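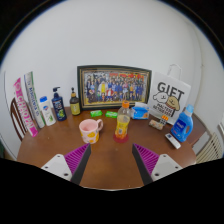
4.2 Mixed surfaces

Of the 655 surfaces entered in the Urndale inventory, most could be given a single class under the Plirnidero scheme. Kitchen counters held kitchen goods, bathroom shelves held washing goods, and the tops of cabinets in living rooms held things kept for looking at. The remainder are treated in this section. We call a surface mixed when it carries at least one item of display and at least one item of household or personal supply, and when neither group is confined to a tray, box, or drawer that would mark it off from the other. A vase on a counter next to a dish rack meets the definition. A vase on a counter next to a closed bread bin does not, as the bin is coded as furniture (Section 3.1).

The original scheme has no class for such surfaces. Tevis and Chu [11] assigned each one to whichever group had more items, and where the numbers were equal, to display. This keeps the table of classes short, but it has an effect on the result. Supplies are often bought and kept in multiples, while a display item is commonly single and large. A surface with one large picture and several small bottles is therefore counted as storage even when the picture takes up most of the width and everything else has been placed with reference to it. We recoded all mixed surfaces by position as well as by number. The two codings disagreed often enough that we report them separately in Table 5.

4.2.1 Position of the display item

Three positions were recorded for the largest display item: back center, back side, and forward. Back center was the most common of the three on surfaces that stood against a wall. The typical case is a framed photograph or print that rests on the surface and leans on the wall behind it. Such a frame was usually not attached to anything. It needs a few centimeters of depth behind its lower edge in order to stand, and the usable area begins at that edge.

Figure 3 gives a case of this type. A group photograph in a black frame with a gold inner border leans at the back of a round wooden table, close to the middle. Supplies occupy the left side, and two wrapped bars of green soap lie in front of the frame. Coded by number, the table is storage. Coded by position, it is a display surface with supplies placed beside and before the display item. Both bars lie flat and are low enough to leave the photograph in view, an arrangement we found repeatedly and return to in 4.2.3.

Round tops require a further remark. The scheme was written for rectangular furniture, and its rule for the back edge (the long edge nearest the wall) cannot be applied to a circle. For round tops we took the back to be the half of the top nearer the wall, divided by a line parallel to the wall through the center. Where the table stood in a corner, the wall directly facing the main approach was used. Tables standing clear of all walls were left out of the position analysis but retained in the counts.

4.2.2 Leaning and standing supplies

Supplies on mixed surfaces were coded as standing, leaning, or lying. Bottles nearly always stand. Flat soap bars nearly always lie. Cartons are less regular. A tall, shallow carton can be stood upright on its base, laid on its face, or leaned at an angle against a wall, and all three were recorded, sometimes for the same product in one household.

Leaning was more frequent on mixed surfaces than on surfaces coded as pure storage. Depth offers one explanation. On a shelf of ordinary depth, a leaning carton takes up room that the row in front of it requires, whereas a tabletop has depth to spare. A second explanation is that the leaning frame sets a pattern for the row. The left side of the table in Figure 3 is consistent with either reading: two tall cartons, one pink and white and one white with green trim, lean at the back, and the bottles stand upright. Our data do not separate the two explanations. Doing so would require observing the same cartons on the same surface with and without a frame, and no household supplied that comparison.

We did not code whether the printed front of a carton faced the room. A trial coding was attempted on 100 surfaces and abandoned, as the coders could not agree on which face of a carton was the front when more than one carried the product name. Pump bottles gave no such trouble, but a rule that applied only to pump bottles was judged to be of little use.

4.2.3 Height order

Where a display item stands at the back center, supplies may be placed beside it or in front of it. Items placed in front were consistently low. Wrapped soap, folded cloths, matchboxes, and small tins were the usual kinds. Tall items in the same position were rare, and most of them were found on surfaces where the display item was mounted above the tabletop and could not be blocked by a bottle of any ordinary size.

Items placed to the side showed a weaker order. We had expected height to fall toward the frame, with cartons at the outside and small bottles next to the picture. Part of the sample fits this description, including the table in Figure 3, where the cartons are the farthest from the photograph and a small amber-brown bottle with a black cap is the nearest of the group. Many other surfaces do not fit. In several households the order ran the other way, with the tallest carton set directly against the side of the frame, possibly for support. We therefore report the order in front as a regular feature of mixed surfaces and the order at the side as a tendency only.

Surface height was also examined. Surfaces with tops at or below 800 mm showed the low-in-front arrangement more clearly than taller ones. On a low table the display item is seen from above, and even a tall bottle in front hides only its lower part, so the result runs against what a simple account of visibility would predict. Low surfaces in the sample were also deeper on average, and depth may be the variable that matters. The number of low, shallow surfaces was too small to test this.

4.2.4 Agreement between coders

All mixed surfaces were coded twice, first by Piyumi Wijesinghe and then by a second coder who had access to the written rules but not to the first set of codes. Agreement was high for position and posture. It was lower for the initial decision as to whether an item belonged to display or to supply. The two coders differed on 14 surfaces in this respect, and the cause in nearly every case was an item that could belong to either group: a decorated tin, an unlit candle, or a perfume bottle on a stand. These were settled by discussion and entered under the agreed code, with the original codes kept in the notes column.

Wrapped or boxed goods were coded as supply in every case, whatever their color or placement. The rule is strict and will miss goods that a household keeps out mainly for their appearance. It has the advantage that it can be applied without asking the household, and the inventory contains no interview material for the surfaces concerned. Readers who prefer a looser rule can recover it from the item list, in which packaging is recorded in its own column.

4.3 Surfaces cleared daily

A separate group of surfaces changed class within a single day. Dining tables make up the greater part of it.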